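Laltmont lawmakers send 30-day notice bill to governor

Thursday, June 2, 2022

The Laltmont Senate has passed a bill requiring clinics to give patients 30 days' written notice before they stop offering reproductive health services, sending the measure to the governor's desk.

The vote came late in the evening after a long floor debate. The House approved the same text in May.

Under the bill, a clinic that plans to close or drop a service must mail a letter to every current patient and post a sign at its entrance. The letter has to list the nearest providers still taking appointments. Clinics that fail to comply could lose their state license for up to two years. 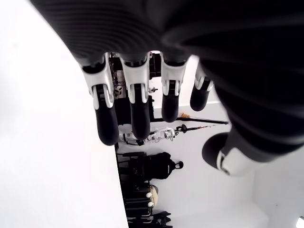

Supporters said the measure was prompted by the closing of the Guscombe clinic, which shut its doors last winter with seven days' warning. Patients in the western counties were left to find care in Gallardo, a drive of more than two hours for many of them.

Opponents said the state had no business telling private clinics how to wind down. They also argued that small practices often lose a doctor or a lease without warning and could be punished for something they had no control over. An amendment that would have exempted practices with a single physician failed on a voice vote.

The governor's office said the bill was under review and did not say whether it would be signed. If it becomes law, the notice rule will take effect next year.

A similar proposal in neighboring Norolmont is still waiting for a hearing.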